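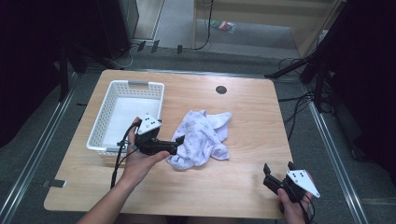 Endo hand-held grippers, left and right, with a cloth and a basket on the table.

Reading time: 7 minutes

Search products Search

Stirier Endo – pair of hand-held grippers for recording manual tasks

The Endo set is for teams who want to record how a person does a manual task, in a form that a two-finger robot gripper can later repeat. The operator holds one gripper in each hand and does the work with the jaws. The position of each gripper is followed through its marker plate, and the opening of the jaws is sent by cable to the recording computer.

The set is made by Stirier and sold by Chrysikopoulos, who also does the repairs. The recording program is called Asomel and comes with the set.

Price: 1220 euros for the pair, without tax and without transport.

What is in the box

One left gripper and one right gripper, both black
Two white marker plates, triangular, with black dots
Two signal cables, black
Set of spare finger pads
Calibration board
Key for the plate screws
Licence card for Asomel
Printed handbook in English

Cameras, camera stands, rails and the computer are not included. Most customers have these already. If you do not, write to us before you order and we will tell you which cameras other customers use with success.

How it is used

A typical first task is laundry on a table. Put a cloth down without folding it, put a basket next to it, and let the operator take the cloth by a corner. Cloth is a good teacher, as it never lies twice in the same way and the operator has to decide each time where to begin. It also shows very quickly if your marker plates are mounted well. If the operator turns the wrist to go under a fold and the plate disappears from all cameras at once, you will see the gap in the Asomel timeline as a grey bar.

The two plates do not sit in the same place on the two grippers. On the left gripper we recommend the plate on top. On the right gripper we recommend it on the side, angled outwards. With this arrangement the plates stay apart when the hands come close together, for example when both jaws hold the same edge. You can change the position with the key from the box. After each change the gripper must be calibrated again, and this takes 2 minutes if the board is already on the table.

Please note that Asomel reads the dots and not the outline of the plate. A plate with a damaged corner can still be used. A plate with a scratched dot should be replaced.

The grip

The operator closes the jaws with the fingers of the same hand. The spring is light. In the first version it was stronger, and operators complained of tired hands before the lunch break, so Stirier changed it in December. All sets we sell now have the light spring. If you own an older set, the spring can be exchanged and we do it for the cost of the part.

The jaws do not close with a motor. What the operator feels is the object itself, through the fingers and the spring. For thin cloth this matters a lot, and many persons need a few tries until they trust that the corner is really held. We advise to let every new operator practise without recording first. Bad first episodes are difficult to find again later in a large collection.

The finger pads are flat and made of soft rubber. They are good for cloth, cardboard, plastic bags and small boxes. They are less good for wet or oily objects. For round objects there is a grooved pad, sold separately.

Cables

Both grippers work by cable. We are asked often for a wireless version, and Stirier has made the decision to stay with cable for this model. The signal has no dropouts and there is no battery to charge between two sessions. The price for this is that you must think about where the cable goes. Let it fall down at the operator's side of the table, and leave a loop long enough that the arm can reach the far edge. If the cable pulls at the gripper at the end of a movement, the operator starts to compensate for it and you will have this small movement in all your data.

Do not lead the cable across the zone where objects are picked up. Asomel does not mind it, but a model which is trained on the recordings may learn something about the cable.

The table and the room

A table of normal working height is sufficient. A light surface without pattern gives the best contrast for dark jaws. Polished surfaces can reflect the marker dots, and in this case a thin mat helps. Rounded or square corners make no difference.

Fixed cameras can be mounted on stands or on a rail. The important thing is that they do not move after calibration, not even a little. On carpet we recommend to mark the position of every leg with tape. A camera worn at the head can be used in addition, and Asomel will align it with the others when it sees both plates at the beginning of the episode. Ask the operator to hold the two grippers still in front of the body for two seconds, with the jaws open, and only then to begin.

Daylight is possible, but direct sun on the plates is a problem. Curtains are a cheap solution.

Asomel

Asomel runs on the recording computer and has three windows: preview, episodes and export. In the preview window you see each camera with the plates drawn in green when they are found and in orange when they are estimated. In the episode window you can cut the beginning and the end, write a short note, and mark an episode as good, doubtful or rejected. The export window writes the gripper paths, the jaw opening and the video into one folder per episode.

The program can be operated with a foot pedal. The pedal is not in the box, but every ordinary USB pedal which sends a key will work. We recommend it strongly. With a gripper in each hand it is tiresome to put one down for every start and stop.

The licence is for one computer and has no end date. Updates are free of charge. An internet connection is needed only for the activation.

Our own test

Apolinar Quezada, from the Chrysikopoulos workshop, used a set for 40 episodes of putting cloths into a basket, in one day and with the standard settings. He writes:

"The installation was easier than I expected and the handbook is correct in nearly all places. On page 7 the left and right cable are exchanged in the drawing, please follow the label on the connector. I lost three episodes. In two of them I had covered the plate on the right gripper with my own cloth, when I lifted it too high. In the third I simply forgot to stop the recording and went to take a coffee. The jaws hold a single layer of cotton well. With two layers you have to close them more firmly, and I would like a wider pad for this. The weight is comfortable. I am less happy with the cable outlet, which points backwards and touches my forearm when I reach down into the basket. With long sleeves I did not notice it."

Stirier has confirmed to us that an angled cable outlet is being prepared. We do not have a date for it. It will be possible to fit it to existing sets.

Not suitable for

The Endo grippers are made for light objects on a table. They should not be used for hot objects, for sharp tools, or for lifting anything heavy above a person. They do not measure force. If your project needs force at the fingertip, this is the wrong product and we prefer to say it before the purchase.

The set is also not a remote control. It is possible to send the live signal from Asomel to a robot arm, and some customers do this, but neither Stirier nor we can give support for it.

Cleaning and care

Wipe the grippers with a dry cloth. The plates may be cleaned with a little water, never with alcohol, as it attacks the print. Lint from towels collects at the hinge of the jaws and should be removed with a soft brush after each day of textile work. Do not put oil on the hinge.

When you put the set away, keep the plates mounted and lay each gripper on the side without a plate. A plate which is bent can look perfectly straight to the eye and still give a wrong position.

Spare parts

Flat finger pads, set
Grooved finger pads, set
Marker plate, left
Marker plate, right
Signal cable
Light spring for older sets

Prices for spare parts are sent on request. Left and right plates have different dot patterns and cannot be exchanged with each other, so please write clearly which one you need.

Delivery and return

Sets in stock leave our workshop on the next working day. An unused set can be returned in its box. If you have already activated Asomel, the licence card must be sent back together with the set – without it we cannot refund the full price.

For schools and universities we can send a set on loan before purchase. The loan set has the same parts as the new one, but the plates usually show some signs of use. Please describe your task in a few sentences when you write to us, and say which cameras you have.

Prices on this page are valid from 02/06/2020.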